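The Summer Bed and the Winter Cupboard

Iman Benkirane has been folding other people's clothes for most of her working life, and she would like it known that she still enjoys it. She began at nineteen in the back room of a laundry called Hajji, where she stayed for 10 years, and she now goes into people's homes under the name Bemasar, helping them get their bedrooms back into some sort of order. She arrives with a cloth bag, a flask of mint tea and no boxes at all. She is quite firm about the boxes.

"People buy the boxes first," she told me, pouring tea into the lid of the flask and passing it over. "They go out, they come home with 20 boxes, and then they have the same mess and also 20 boxes. I say to them, please, let me look at the bed first. The bed is where I work. If you have a bed you have a table, and if you have a table we can start."

We were talking in a small bedroom that was halfway through its change of season, a job Iman does for several families every spring and again when the cold weather is on its way. The heavy quilts go up, the woven mats come down, and anything knitted has to be looked over, folded and put where it can be found again in December. I had imagined this would take an hour or so. Iman laughed at that for rather a long time.

"An hour is for the talking," she said. "People want to tell you about their clothes. You pick up a jumper and there is a story, and you can't put the jumper down until the story is finished, it would be rude. I had a gentleman, Mostafa Hegazy, a lovely man, very tidy already, I don't know why he rang me. We did one drawer in an afternoon. One drawer! But he had kept everything his daughter ever knitted him, and she was not a good knitter in the beginning, so you could see her getting better as we went down through the drawer. I wouldn't have hurried that for anything."

She doesn't ask people to throw things away, and this sets her a little apart from others in her line. I mentioned a few of the well-known rules, the ones about anything you haven't worn for a year, and she made a face. Her own view is that most people have a reasonable number of clothes and an unreasonable way of stacking them. If somebody wants to part with something she will carry it down to the charity shop herself, but she won't bring the subject up.

So what does she do first? She clears a corner of the bed, puts one thing down flat and folds it, and sees how she feels. If the first thing folds well she carries on with others of the same kind. If it fights her, she leaves it where it is and goes to something easier, usually a plain cloth or a towel, and comes back to it later with a better temper.

Ribbed things are the ones that fight, she says, and she is rather passionate on the subject. A rib is made to stretch, so it never lies quite where you have put it. You smooth one half and the other half creeps up. Anything with a gathered edge is worse still, as the gathers pull the cloth in at one end and let it spread at the other, and you are left trying to make a neat rectangle out of something closer to a bell.

"You must not pull," she said. "Everybody pulls. I pulled, when I was a girl at Hajji, and Mrs Nikolaidis – Evdokia Nikolaidis, she taught me everything, she had hands like a baker – she used to come up behind me and say, is it a rope? Are you mooring a boat? So now I lift it. I pick it up by the gathered end and let it hang for a moment, and the weight of it brings the ribs down straight. Then I lay it along the bed and leave it alone while I drink my tea."
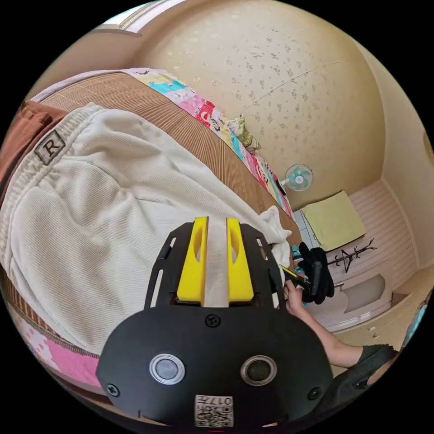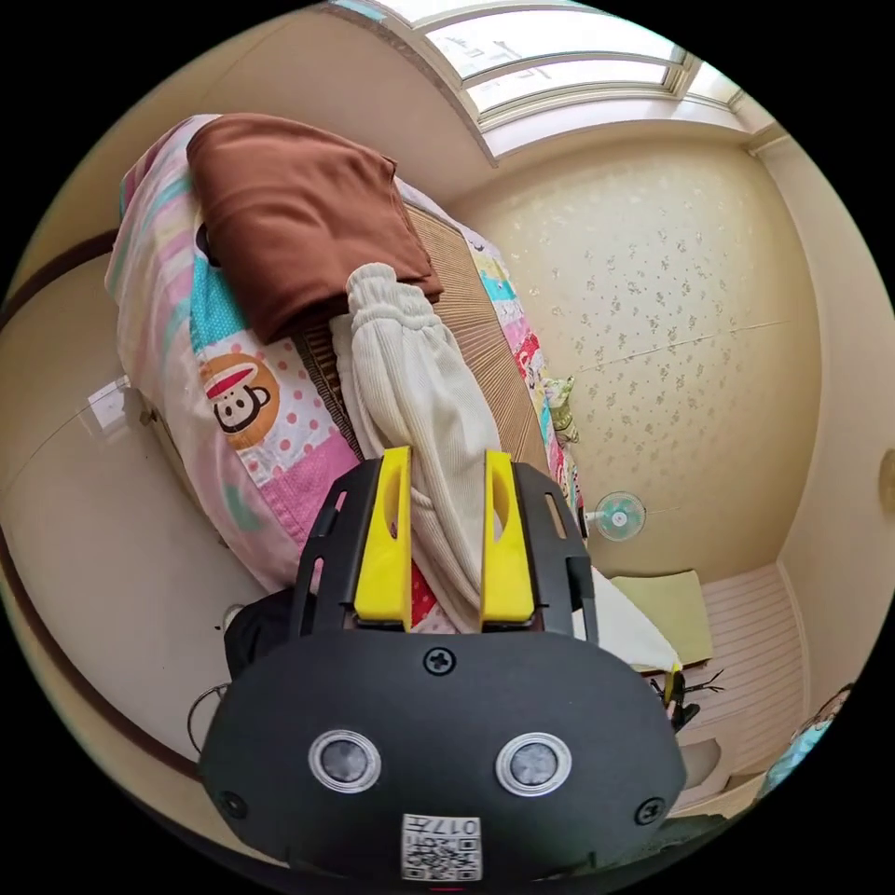
The cream ribbed knit on the bed, with the woven mat and the patchwork quilt.

The woven mat, I learned, is a subject of its own. Iman grew up in a house where everyone slept on one from the first warm night onwards, and she can't understand how people manage without. She likes the coolness of it against the legs, and the small dry sound it makes when you turn over. For folding she thinks it the best surface there is, better than a table and much better than a quilt, which is soft and lets everything sink.

"On a quilt you are folding on a pudding," she said. "The mat is firm but it isn't slippery, so the cloth stays where you tell it. And it has the lines going across, you see, so if you are not sure your edge is straight you have something to look at. My grandmother folded all our sheets by the lines on the mat. We thought she had a special eye, and she let us think it!"

Looking after them is simple enough. She wipes hers with a cloth wrung out nearly dry, going along the strips and never across them, and stands it somewhere airy until there's no damp left in it. When autumn comes she rolls it. A mat that has been folded keeps the crease for good, and she has seen some sad ones pulled out from behind wardrobes. She ties the roll in two places with strips of old sheeting, loosely, and pins on a scrap of paper saying whose bed it belongs to.

The patchwork quilt is a different matter, and I was surprised to hear her say that she would happily leave one on a bed all summer, under the mat, simply for the cheerfulness of it. I had rather expected a professional to prefer plain white. She told me about Rachid Bouzid, whose sister's children come to stay with him in the holidays and who once asked her, a bit sheepishly, whether he ought to replace all the bright bedding with something more grown up.

"I said to him, who is complaining? Are the children complaining? Then leave it. A child wakes up in a strange house, and the first thing he sees is a square with a funny face on it, and he is happy. What will he do with beige?" She shook her head over the beige for some time. "Also, I'll tell you something practical. On a plain cover you see every mark. On patchwork you can drop your whole breakfast."

We had a long talk about cost, which she brought up herself, since she feels people in her trade can be shy about it. Her most expensive tool is a good pair of scissors for loose threads. The cheapest is the sheeting. She did once send off for a folding board, a hinged thing by a firm called Milletti, and used it for a fortnight before giving it to a neighbour's boy, who kept his comics flat with it. She bears it no ill will. It was very good for shirts, she says, but she found herself folding to please the board.

Then there is the cupboard. Iman keeps a little notebook for every household, with a page for each shelf, and she showed me one of these pages with the family's permission. It was written in pencil, in very small capitals, and it said things like BROWN CLOTH UNDER, NOT ON TOP and CREAM RIB – ROLL? The question mark was deliberate. She hadn't decided. Some ribbed knits are happier rolled and some are happier folded in three, and she likes to try both and look again after a week or two. I asked whether the families mind having a question mark in their cupboard. She said they have never read the notebooks.

Her busiest year brought 368 visits, a number she knows only because a nephew, Rachid Ait Brahim, sat down with the notebooks one winter and added them up for her. She wasn't altogether pleased. It made her feel tired, she said, when she hadn't been tired before. He also worked out that she must have folded more than 3000 pillowcases, and she asked him to stop there and have some cake.

These days she does less, and spends part of the week teaching at Stisura, a community room with a long table and very bad chairs, where anyone can bring a bag of washing and learn what to do with it. The young men are her best pupils. They arrive convinced that there is a trick to a fitted sheet, and she shows them that there is, and they go home and show their mothers. The older ladies mostly come for the company and refold everything their own way as soon as she has moved along the table, and she has decided not to notice.

I asked, before we packed up the flask, whether her own bedroom was in good order. She took her time over this.

"My side is," she said. "My husband has a chair. You know the kind of chair I mean, you can't see the chair. Thirty years I've been looking at it. Every spring I ask him, shall we do the chair? And he says, next week." She screwed the lid back on the flask and looked round for her bag. "I do his socks, though. He doesn't know how to ball a sock, he ruins the tops. I've shown him and shown him."

Iman Benkirane's folding table at Stisura runs every week through the summer. Bring your own washing, clean and dry, and a cushion for the chair if your back is at all troublesome.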